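Gripper trials: frequently asked questions

Which grippers are you comparing?
Two parallel-jaw models, the Pamwood and the Lusard. Both run on the same arm with the same controller, so only the gripper and its fingers change.

How many grasps have been logged?
1484 so far. Of these, 599 were on cloth and the rest on rigid household items.

Why test on a sofa?
Soft seats give way under the fingers – a tabletop doesn't. A grip height that works on a desk can press too far into a cushion or miss the cloth.
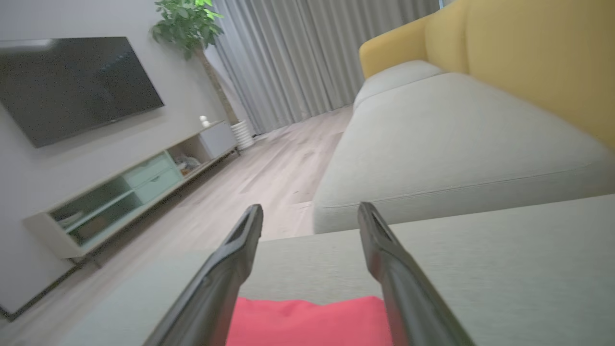

Page last changed: July

What does the wrist camera need to see?
Both fingertips and the item between them. A red cloth on light gray upholstery is an easy case. We score gray on gray separately.

Can I use my own controller?
Yes, if it accepts position commands. The Trevaden driver works with both grippers. The Hjaltested one supports only the Lusard for now.

How many trials should I run before sending results?
At least 200 per gripper, or 280 if you change fingers partway through. Please include failed grasps – we can't use a log without them.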